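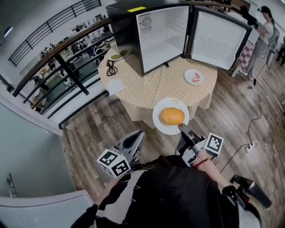

Search this archive Advanced search Go
Print this page | E-mail this article
Filed under: Robot learning > Teaching by demonstration > Methods

3. Collecting the demonstrations

3.1 Hand-held grippers and remote control

Two ways of showing a task were compared. In the first, the demonstrator holds a pair of gray grippers, one in each hand, and does the task directly. In the second, the demonstrator sits at a console and drives the two arms of the robot through a pair of leader handles. The first method is called hand capture below and the second is called remote control. Both produce the same kind of record: the path of each gripper over time, its opening, and the video that goes with it.

Figure 3. Hand capture of the food storage task. The demonstrator holds one gripper in each hand, each with a white marker cube. The small refrigerator stands with both doors open, and the food is set out on white plates.

The marker cubes give the pose of each gripper relative to the head camera. A cube was chosen over a flat tag after early trials by Alvarado, in which a flat tag was lost whenever the wrist turned past a certain angle. With a cube, at least one face usually stays in view. When no face is readable the pose is filled in from the motion sensor in the handle, and the filled part is flagged in the record. Segments with a long flagged stretch were dropped before training.

The rules for the demonstrator are short. Both grippers start in the air over the near side of the table. Food is picked up with the finger tips only, never with the free fingers of the hand. The doors are opened fully before the first item is touched. If an item falls, the demonstrator picks it up and goes on – recovery from a drop is useful to the learner and was kept. If an item leaves the table, the recording is stopped and discarded.

3.2 The food storage task

The task is to move the food from the plates into a small refrigerator and close it. It was selected for two reasons. The items differ in size and shape, so one grip does not serve for all of them. The doors also have to be swung through a wide arc, and the learner must keep the arms clear of them while reaching inside. In Figure 3 the black finger tip of the right gripper is reaching toward an orange, roughly oval bun on the plate near the front of the table. The other two plates are farther back, one to the right and one at the left rear, so the full set calls for both near and far reaches.

The printed tablecloth was left in place. A plain surface gives cleaner tracking, but a learner trained only on plain surfaces did poorly on patterned ones in our earlier work with the Cusi arm. Background activity was not controlled for the same reason. People sit or stand within view in many of the recordings, and the only requirement was that they not reach across the table.

Plate positions were changed between recordings by a second person, following a printed list. The demonstrator did not see the list in advance. Ibarra prepared the list so that each item appears in each plate position equally often.

3.3 Amount of data

Hand capture gave 1000 usable recordings after the checks described in 3.1. Remote control gave 116. The gap reflects the time needed for each recording as well as access to the robot, which was shared with the Brallik sorting study during March. To keep the comparison fair, the main results in Section 5 use 116 recordings from each method, drawn at random in the case of hand capture. The full hand capture set is used only in Section 5.4.

A further 51 recordings were held out. These were made by Zavala, who took no part in the training set, and they are used to check whether the learned motion depends on the habits of one demonstrator.

3.4 Mapping to the robot

A hand path is not always one the robot can follow. The human wrist turns faster than the robot wrist, and the demonstrator may lean over the table in a way that a fixed base cannot. Each path was therefore replayed in the Darnov simulator before use. Where a joint limit was exceeded, the path was slowed by a factor of up to 2. Where slowing did not help, the recording was rejected. Most rejected paths came from the reach into the back of the refrigerator with the elbow held high.

Remote control has no such step, as the robot itself performs the motion and its limits are felt at the handles. It has a cost of its own. Demonstrators using the console paused often, mainly just before contact, and these pauses were learned along with the task. Pauses were trimmed in a second version of the remote control set – both versions are reported.

Cervantes and Manríquez labeled the start and end of each grasp separately. Where their labels differed, the earlier start and the later end were used.

Previous section | Next section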